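Sevton Museum to Rehouse Its Bird Egg Collection

Wednesday, January 10, 2018

The Sevton Museum of Natural History will begin moving its bird egg collection into new storage this month. The collection holds 2120 eggs, most of them gathered by local farmers and schoolteachers before the practice was outlawed.

Almost 900 of the eggs still have their original handwritten data cards. Collections manager Zuleica Batista said those will go first, starting with the shorebirds and terns. Each card will be scanned and kept with its egg - a step that was skipped when the collection last moved.
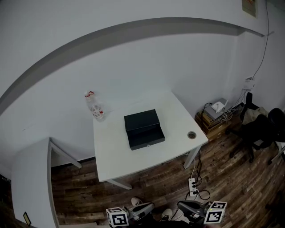

Will the eggs be on view during the move?

The egg gallery on the second floor closes Monday and stays closed until June. A smaller display of 200 eggs will then open next to the Miranda Room, with the rest open to researchers by appointment.

Béla Veres, who studies shell thickness in marsh birds, has asked to measure the rail and bittern eggs before they are packed. The museum has agreed to give him two weeks.

The full catalog is due online in 2019. School groups already booked for the spring will be offered the fossil hall instead.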